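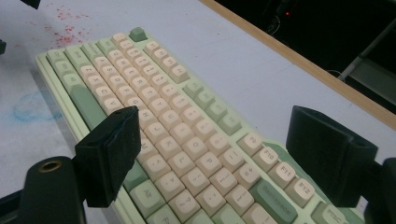
Sulness Typing Course – Frequently Asked Questions

Who is the course for?
For adults who type every day and still look at their fingers. We have many students who write in English as a second or third language, and both teachers, Simin Ranjbar and Kamran Esfahani, learned typing first in Persian. You do not need any previous knowledge. Children under 12 are better served by a school course.

How long does it take?
The course has 8 lessons, one per week. Between the lessons we ask you to practice 15 minutes every day. Two hours in one evening do not replace this, the fingers learn slowly and they need the nights in between.

I type fast with two fingers. Will I become slower?
Yes, in the beginning. Most students are slower than before until the third or fourth lesson, and this is the moment when people want to stop. Please do not start in a month when you have to finish a thesis or a big report. March and the early fall are the quietest times for most of our students.

What speed do I need for the certificate?
The final test is a text of 2,398 characters, the same one for everybody. You pass when you finish it in 12 minutes with no more than 10 mistakes. You can repeat the test two times without extra cost.

Which keyboard should I use?
Any keyboard with full-size letter keys is good enough, also the one on your laptop. A separate keyboard is more comfortable for the shoulders. Many students ask if it must be mechanical. It must not, but some people like to feel the key clearly, and they practice more with a keyboard that they enjoy. It can help also when the modifier keys have another color than the letters, as on the compact one with the mint green keys.

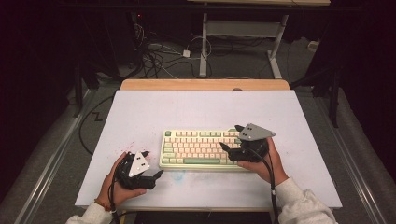 My letters are not in the same place as in your lessons. What can I do?
You have probably another layout. In the settings of the Zamani practice page, choose the layout which is printed on your keys. We support US, UK, German, French and Persian. If you want to change to a new layout, do it before the first lesson and not in the middle.

Can I look at the keys?
In lesson one, yes. From lesson two we ask you to put a light cloth over your hands. It feels silly for a few minutes.

My wrists hurt after practice. Is it normal?
No. Stop for the day. Check that your elbows are at the height of the table and that you do not rest the wrists while you type. If the pain stays, please speak with a doctor before you continue.

Can I come in person?
Yes, we have a small group in Birnura with 2 teachers, at 6 p.m. The group in Zirnska is full at the moment, but you can write us to be on the waiting list.

What happens if I miss a lesson?
Every lesson is recorded and stays in your account for six months. Kamran answers written questions in the evening, usually on the same day.

Can I get my money back?
Until the second lesson, the full amount. After this we can only move you to a later group.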